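Kender Color Words, version 2

A word list with survey answers, in US English. 500 color terms taken from paint cards, yarn labels and seed catalogs, each with the answers of 107 people who were asked what the word meant to them. Last edited Aug 28, 2024.

What it is supposed to do

The usual claim for a list like this is that it tells you what color a word stands for. I don't believe that, and I put the list together. It tells you which swatch people clicked on when shown a word on their own screens, in whatever light they had. If you need a fixed value for "sage," pick one and write it down. Averaging the answers gives you a color that hardly any of the people chose.

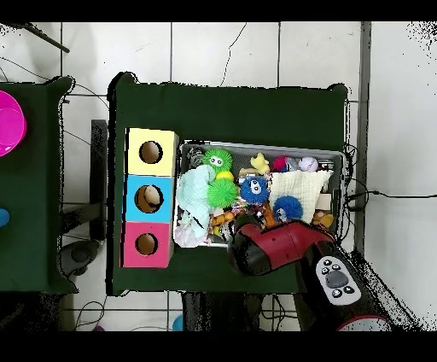 Green is the worst part of the file. It has more terms than any other group and the least agreement, and the paint cards are mostly to blame, with their mosses and ferns and things named after lakes. Plain words do better, but only up to a point. "Dark green" will do for the tabletop and "mint" for the cloth hanging over the side of the bin, and I doubt many people would argue. The spiky balls that aren't blue are a different matter. I'd call them green and stop there, and I would want to see a good reason before anyone put "lime" in a label column.

Files

terms.csv has one row per term, with its source type and its group.
answers.csv has one row per person per term. Blank means skipped. It doesn't mean "don't know," which has its own code, 60, left over from version 1. Please don't average it in with the rest.

Known problems

The yarn labels came from two shops, Gusuva and Shin, and they don't use words the same way. "Oat" at one is closer to "stone" at the other. I kept both and marked the shop in the notes column. Version 1 merged them, which made the agreement scores look better than they should have.

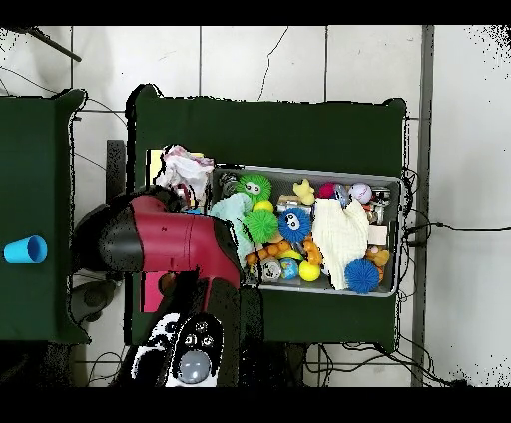 Surface is ignored all the way through. Every swatch was a flat square, so the survey has nothing to say about how a word holds up on fur, metal or wool. People who use color lists tend to wave this off, and I think they're wrong to. The arm is a glossy red and the little ball with the cartoon eyes is a fuzzy green, and a flat square is a poor match for either one. A term that scored well in answers.csv may still be useless once there's shine or fuzz involved.

We asked people in February, mostly in the evening. Whether that shifted the warm colors I can't say. I've been told it didn't, by people who hadn't checked. 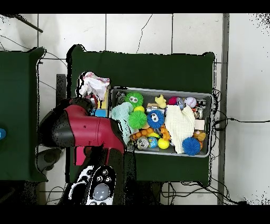

Before you use it

Read the skipped answers first. Some of the fancier terms were skipped so often that their scores rest on very few people.

Don't use the list to settle an argument over a paint order.

The "agreement" column was asked for by users of the old Ovon list, who wanted one number per word. I left it in so their scripts would still run. I wouldn't quote it.

Corrections are welcome if they come with a source. "Everyone knows teal is a blue" is not a source.

Related
Kender Fabric Words
Ovon list, old format
Notes on merging shop labels
Changes since version 1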